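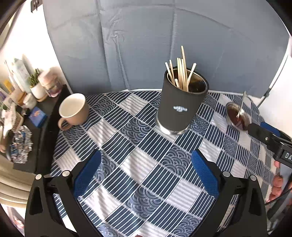

Table station at the Arnia open day: chopsticks, sauce bowl, mug, two hand-held grippers.

Last updated: February

benchrat_50
Went to the Arnia open day and took the late slot, 4 pm. Most of the visit was the table station. You work with a gripper that has two fingers with blue pads, and everything you do gets recorded for training. They gave each of us one turn. My job was to move the spoon from the bowl to the mug. I dropped it twice.

clelura_fan
Was the Clelura arm running? That's the only reason I would make the drive.

benchrat_50
It was in the next room doing bins. We watched it for 9 minutes. It stopped once and they restarted it.

mosswick
I went in the morning and thought the table part was the weak half. Picking up chopsticks by hand with a tool isn't automation. I can do that at home with kitchen tongs.

torque_and_tea
Disagree. The hand work is where the arm gets its examples. The guide told our group they have 900 recordings for this one table setup and want a lot more.

mosswick
Fine, but then show the arm doing the same table afterward. They had the bins and they had the table and no link between the two.

benchrat_50
I'll give you that. I asked and was told the table task isn't ready to show.

hexnut
Does the striped and wavy tablecloth matter? Seems like a busy pattern to pick things up from.

torque_and_tea
They change cloths between sets. Ours was plain green. Thin sticks were hard to grab on either one, if you ask me.

clelura_fan
Is parking still behind the Abeysekara building?

benchrat_50
Yes, 50 spaces, full when I got there. Use the side street.

12 replies · 4 shares

Related threads
Flarkine gripper pads, which ones last?
Clelura arm restart problem
Open days worth the drive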